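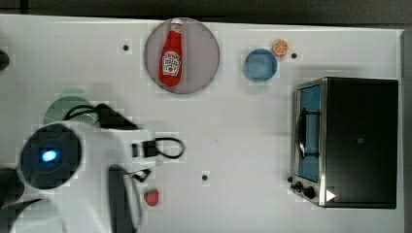 How much can a student club teach a robot arm in one term? Enough to tidy a small table most of the time, if the club is patient and keeps its notes in order.

4. Collecting the demonstrations

I should say first that none of us at the Pradley robotics club had done this before. We'd built line followers, and one rather alarming tea trolley, but never anything that learned from being shown. So the plan for the term was simple: set out a toy kitchen, move the arm through a small job by hand control, record it, and do it again (and again, and again!) until we had enough to train on.

We ended the term with 1,824 recordings we were happy to keep, out of 2,943 started. I know that looks like a lot of waste. Most of the rejects came from the first few weeks, when members were still getting used to the controls and tended to stop halfway to ask whether they were doing it right. We kept a shared log, which we called Brunutik after the folder it lived in, and every session got a line in it saying who drove, which job was set and what went wrong.

The jobs themselves were one-sentence instructions such as "put the fruit in the bowl" or "move the bottle off the plate". There were 41 of these by the end, written by the members on slips of paper and drawn from a mug. I'd do this again, as the slips gave us far more varied wording than I'd have come up with on my own. Some of it was cheeky, and I left that in.

Figure 2 comes from the wrist camera, which was one of the two views we fed to the model. The first version used the overhead view alone and was hopeless at the last few centimetres of a reach. Adding the wrist view helped more than anything else we tried, and I wish we'd done it in October and saved ourselves the grief.

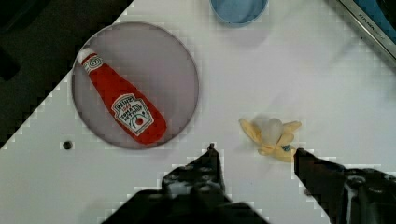

Figure 2. Wrist view: toy banana between the gripper fingers, ketchup bottle on the plate.

We did argue about how tidy the table ought to be between runs. I wanted the toys put back on marked spots, and the younger members wanted to chuck them down anywhere. In the end we let them chuck, apart from 13 jobs that we kept back for testing and always laid out from a printed plan. The training code, Mostix, was our own and fairly scruffy, so the settings are listed in full in the appendix, along with the two bugs we found after the results were in.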